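Home Stories Archive Submit About Log in

We use cookies to keep the site running and remember your font size. OK / Manage

THE PEA BOX

Huttunen wanted the box by five. It was twenty past two and there was no box.

There was a green. Marleny had the green. She'd had it since July, a good cold green, the green of a pea before you do anything to it. Everything else on the board was somebody else's idea. The steam. The fork. The farmhouse, God, the farmhouse.

"Lose the farmhouse," said Hiwot from the next desk, not looking up.

"Client loves the farmhouse."

"Client's mother grew up in the farmhouse. Different thing."

Phone. Cimik again, the printers, wanting to know about the plates. 3,000 cartons for the test run, Sudel stores only, and if the files came in after five they'd lose the slot to a cat litter. She said five. She said it twice. Hung up and drank someone's coffee.

Peas. What do you even say about peas. She'd eaten 12 bags of them for this job, with butter, without, once straight out of the freezer over the sink at midnight, and that was the best one. Cold and sweet and they rattled. She had written it on the back of a gas bill. They rattle. Then lost the gas bill. 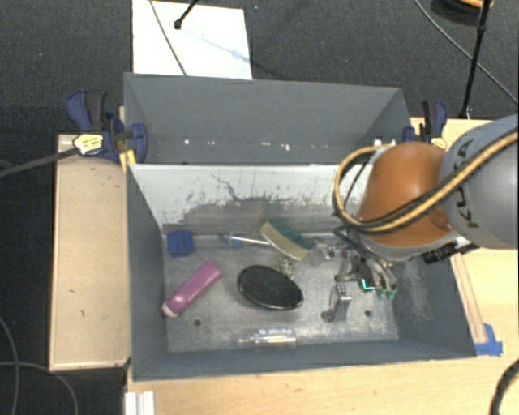 "Say it again," Hiwot said.

"Say what?"

"You were muttering. Rattle."

So she told her, the sink, the midnight, all of it, and it sounded stupid out loud, a grown woman in socks eating frozen peas by the handful. Hiwot had put her pen down. Hiwot never put her pen down.

"My brother did that. Every summer. Mom used to yell at him for leaving the bag open."

"Mine yelled too."

Ten to three. She dragged the farmhouse off the board. Dragged the steam off. The fork went, and it left a fork-shaped hole in her stomach becuase the fork had cost them a photographer and two days. What was left was green, and one white bowl, and a lot of nothing. She put a kid's hand in the bowl. Took it out. Put it back, lower, just the fingers.

No headline. Tried one. Tried eleven more. Took them all off.

At four Huttunen called and she let it ring. At four fifteen he called Hiwot, who said Marleny was in the bathroom, then said she was at lunch, then said, well, both.

4:52. She typed one line down the side panel, where the recipe was supposed to go. Eat them frozen. We won't tell. Sent it to Huttunen, sent it to Cimik in the same minute, which you were not suposed to do, and sat there with her hands under her legs.

Nothing. The freezer in the office kitchen kicked on.

Then the phone, and it was him, and he didn't say hello.

"My mother," Huttunen said, "used to hide the bag."

Comments (3)

ostosmont: ok but did they keep the farmhouse for the corn

pell_r: Worked in cartons for years. You would NOT send to print without sign off. Liked it anyway

Dina K.: went and ate some peas

Previous story / Next story / Random

Get one new story a week in your inbox. Unsubscribe anytime.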